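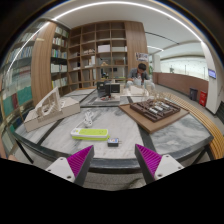

What has the greatest effect on the time needed to change a hired meeting room from one layout to another?

The distance between the room and the furniture store has the greatest effect, followed by the type of table in use. Group size matters less than venue staff generally expect.

4.2 Changeover between layouts

The changeover records cover four venues: Cistik, Jenley, Yin and Marnia. All four hire rooms by the half day or full day and allow the client to choose the layout at the time of booking. A changeover was taken to begin when the last attendee of the outgoing booking left the room and to end when the duty supervisor signed the room as ready. Time spent cleaning carpets or replacing catering linen was recorded separately and is excluded from the analysis in this section.

Of the 40 changeovers logged, 29 were between a boardroom or classroom layout and an open layout with separate clusters of seating. The remainder were changes within the same family of layouts, usually the addition or removal of a row of tables. These minor changes were completed within the scheduled gap at every venue and are not discussed further.

For the larger changes, the location of stored furniture accounted for most of the difference between venues. Jenley and Yin keep folding tables in a recess that opens directly onto the main room. At Cistik, the store is on the floor below and is reached by a goods lift shared with the kitchen. Staff there moved tables in batches and waited for the lift between batches, and the waiting was longest when a lunch service overlapped with the changeover. Marnia has a store on the same level but across a public corridor, and its staff are instructed not to move trolleys through the corridor while guests are arriving. The effect on the schedule was similar to that of the lift.

Table type was the second factor. Fixed-leg tables needed two people to lift and could not be nested. Flip-top tables on castors were moved by one person, although castors left unlocked were noted as a fault in several supervisor reports. Where a venue owned both types, the booking system did not distinguish between them, and the type delivered to the room depended on what was nearest the door of the store.

4.3 Services and floor plan constraints

Layouts offered in the booking material were drawn without reference to power, data or sightlines. Horácio Patrício redrew the published plans for each venue with outlet positions added, and Eduardo Moreira compared them with the layouts as used. In the cluster layouts, the seating groups furthest from the walls had no outlet within reach of a standard laptop lead. Supervisors responded by supplying portable outlets or by shifting the clusters toward the perimeter. The second response reduced the clear width of the aisle behind the chairs and, at Yin, brought one group into the path of the service door.

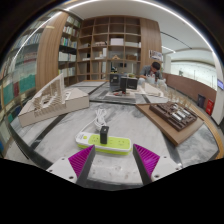 Figure 2. Power strip with a plug-in adapter and looped white cable on a marble-patterned table.

Floor boxes were present in the main rooms at Jenley and Marnia. Their positions matched the centreline of a boardroom table and were of limited use in other arrangements. In the theatre layout they fell beneath the second block of chairs, where the lids could not be opened without moving a seat. No venue had included floor box positions in the plans given to clients.

Projection imposed a further limit. A change from theatre to cluster seating turned some attendees away from the screen, and organizers who had booked on the basis of seat numbers alone tended to find this out on arrival. The stated capacity of 40 for the main room at Marnia applies to theatre seating. With clusters, the number of seats with an unobstructed view is lower, but the venue's booking sheet gave a single figure for all layouts. The sheet was revised on 23rd February to list capacity by layout, after the recording period had closed in November, and the revised figures have not been tested against actual bookings.

4.4 Late changes to the booking

Late changes were defined as any alteration to layout or group size received after the setup sheet had been printed. Most concerned group size. An increase was normally absorbed by adding chairs to existing tables, with little effect on changeover time. A change of layout at the same stage was more disruptive, as staff had often begun to bring furniture out of the store. Cistik charges a fee for such changes. The other venues do not, and their supervisors did not consistently record who had requested the alteration, so the source of late changes cannot be compared across the full set.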